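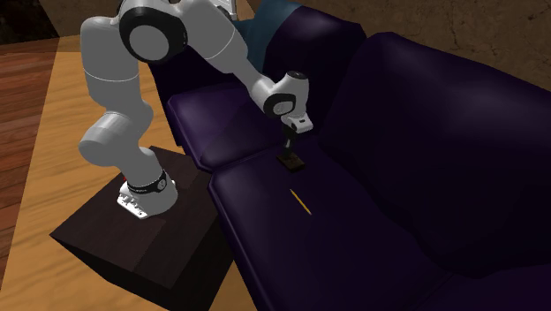 How is freight on a part load worked out?
Zavevix charges by weight or by volume, whichever gives the higher figure. One cubic meter counts as 1000 kg for sea freight.

What is the smallest shipment you accept?
There is a minimum charge of two cubic meters per booking – smaller lots are billed at that level.

When must cargo reach the Raltesport depot?
Two working days before the closing date on your booking note. Late cargo moves to the next sailing.

Can pallets be stacked?
Only if marked as stackable on the packing list. The limit is 300 kg on the top pallet.

Who handles customs papers?
Rafia Lodhi at the Wosside office. Send the invoice and packing list together.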